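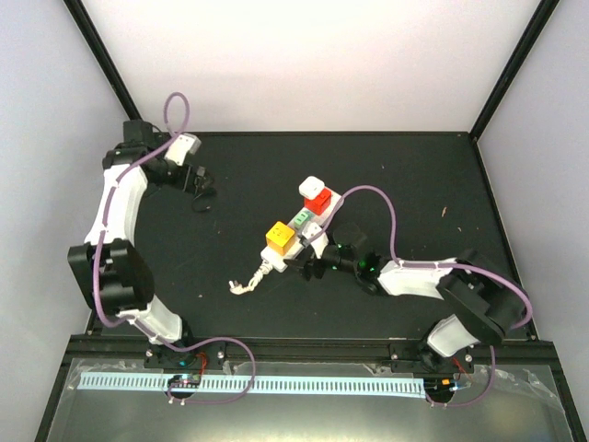
Cell 3 with the power strip task set out. Left arm holding the dark cable, right arm at the strip.

CELL 3 – TWO-ARM BENCH, RETURN-TO-WORK INSPECTION

Inspected by: Willy Stevens
Date: July 30, 2026
Reason for inspection: right arm stopped itself mid-task at cycle 1,353 of a planned 2,000
Result: PASS WITH CONDITIONS (see end)

Answers are Yes, No, N/A or Monitor. Comments are mine. I was asked after the May inspection to keep them shorter and I have kept some of them shorter.

1. WHAT HAPPENED

1.1 Fault recorded in the log? Yes
The right arm was closing on an adapter when the wrist joint reported a position it could not physically be in. The controller believed it for a moment, then didn't, and tripped. The arm dropped the last bit of the way onto the strip. No injury, no smoke, one loud click.

1.2 Fault code matches the manual? No
The code is 248. The Flarka manual goes up to 240 and then has a page for notes. I have written 248 on the page for notes.

1.3 Cause identified? Yes
Right arm purple cable. The clip at the forearm had worked loose, the slack moved down toward the wrist, and every time the arm reached across to the left it tugged the connector. Eventually the connector had enough. Wiggling it by hand with the arm braced and motor power off brought 248 back three times running.

1.4 Has this happened before? Yes
Left arm, May, same clip, other side. We fixed the left one. The action said "check right arm also" and was closed the same afternoon with the comment "looks fine."

2. ISOLATION AND STOPPING

2.1 Emergency stop cuts motor power to both arms? Yes
Tested twice per arm. Both arms sag when power goes, so support the forearm before you press it if you have the choice. If you don't have the choice, press it.

2.2 Emergency stop reachable from the operator's chair? Yes
It wasn't when I arrived. The chair had migrated. There is now tape on the floor where the chair goes, and I would like the tape to win.

2.3 Power strip on the bench isolated from the mains? Yes
The strip is a prop for practicing plug handling and stays unplugged at all times. Its plug lies on the black surface inside the cell where anyone can see it.

2.4 Label on strip saying the same? No
Fell off. Replace it. Somebody will eventually look at a power strip full of adapters and decide to be helpful.

3. ARMS AND MOUNTS

3.1 Base mounts tight on the near rail? Yes
Left mount took a quarter turn on one bolt. Right mount solid. Paint marks redrawn on both so the next person can see movement without a wrench.

3.2 Joints move freely through full range, power off? Yes
Slight notchiness in the right elbow. It was there in May and it is no worse. Monitor.

3.3 Gripper fingers undamaged? Yes
Both sets. The right fingers landed on the strip when the arm dropped and came off better than I expected.

3.4 Wrist lights green on restart? Yes
Green on restart only means the motors are talking to the controller. They were also green four seconds before the fault, so please stop writing "lights green" as the whole of the daily check.

4. CABLES

4.1 Arm cables secured along their full length? No at inspection, Yes on leaving
New clip fitted at the right forearm, connector replaced from the Van Wijk spares box. That was the last one in the box.

4.2 Enough slack for full reach, not enough to snag? Monitor
The tall loop by the left gripper is as small as I can get it without pulling the connector at full stretch. It stands up high. Watch it whenever the wrist rolls.

4.3 Cable loops clear of the near rail? Monitor
The lower loop on the left side goes over the rail and back under. It isn't rubbing yet. A bit of sleeve would cost almost nothing and has been on the order list longer than the coffee.

4.4 Electronics below the rail covered? No
Open boards and thin red wires, within reach of a sleeve or a dropped screw. Jelico quoted for covers. Accept the quote.

5. HOUSEKEEPING

5.1 Work surface clear of debris? No
Crumbs of something, including a narrow tan piece to the right of the strip. Small, but a gripper pad doesn't care how small. Sweep before each session, and look at what you sweep up. If it's plastic, it came off something.

5.2 Front panel secure? Monitor
Tape at the upper left is crinkled. Tape is a temporary fixing, and this is my second inspection of it.

6. SOFTWARE

6.1 Position jump check enabled on both arms? No at inspection, Yes on leaving
It was on for the left arm, where we had the fault, and off for the right arm, where we hadn't. Puda now refuses to start a run unless both are on.

6.2 Test run after repair? Yes
Reduced speed first, then normal. Stopped at cycle 1,524 on the counter with no faults. The counter was not reset, so nobody should go quoting that as a fresh total.

CONDITIONS

a) Covers over both boards before the next run with visitors in the room.
b) New label on the power strip today.
c) Two spare connectors ordered, and one of them left in the box.
d) Right forearm clip checked by hand at the start of every session until the next inspection. By hand means touching it.
e) Any repeat of 248, stop and call me. Do not clear it and carry on to see if it comes back. It comes back.

Signed: W. Stevens
Copy on the cell door, copy in the binder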